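Ticket 3265
Queue: Laundry / appliances
Status: open, waiting on parts desk
Subject: Washer stops before spin, red load

Front loader, white, dark door ring. Stops with water still in, no spin, door stays locked 10 min or so then lets go. Third time this month. Ran it empty on rinse, same thing. Load is small, one red sports thing w/ white trim, so not overloading.

Tried so far:
- power off at wall, back on. no change
- drain hose checked for kinks, none
- inlet tap fully open
- moved the red item to the basket, kept it away from the whites

Not tried: filter. Round cap low on the front, right side. Have the Bruka drain tray but it only holds 300 ml so need somthing bigger first. 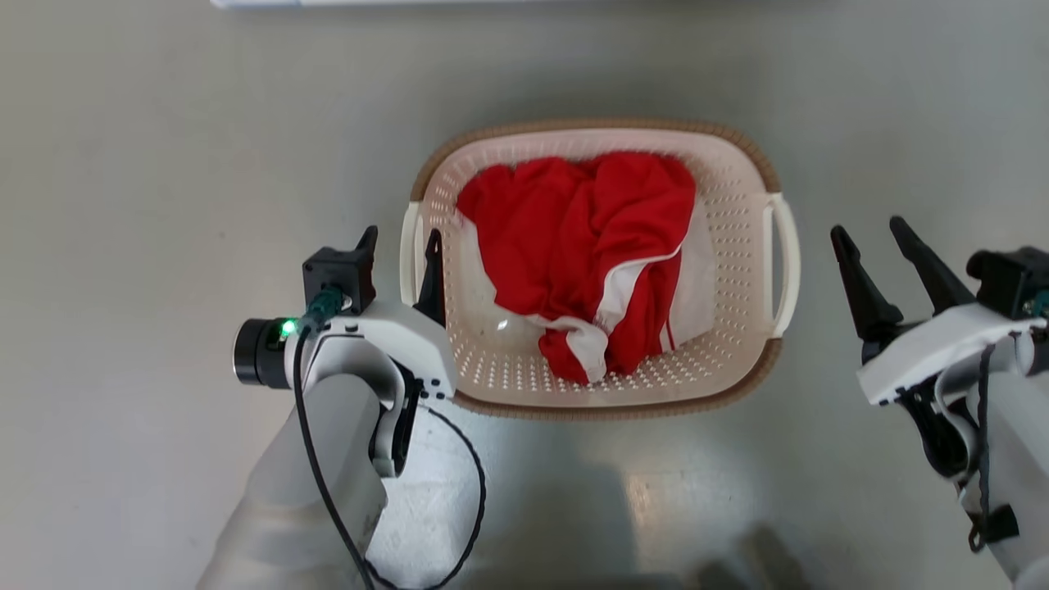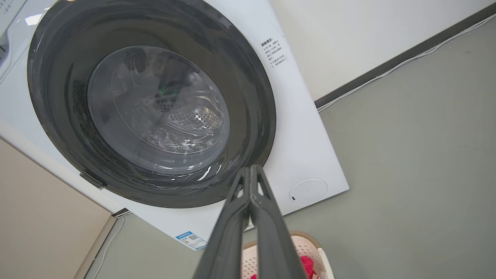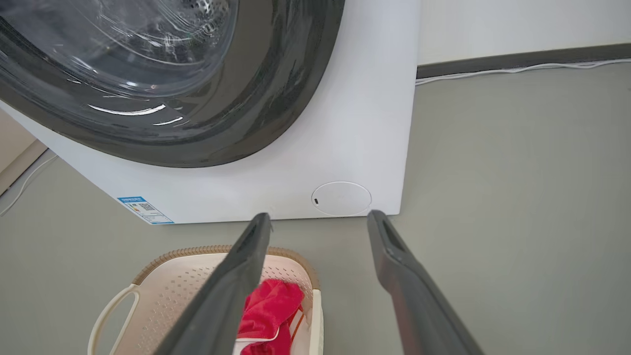

Plustarano service desk, August 16, 2022

Got your ticket. Cap in the second and third pics is the one you want. Unplug first. Towel down, move the basket off to the side, pry the cover at the little slot. Turn the filter slowly, let it run out, close, empty tray, repeat. Dont pull it all the way till it stops dripping.

Also check the drum, theres something small and green showing through the glass in pic 2. If its a sock or clip take it out before the next run.

If filter is clean then its prob the pump. Ziltura part 368, not in stock here, Delić has them. Reply on this ticket with what you find in the filter, and wether it spins on an empty rinse after.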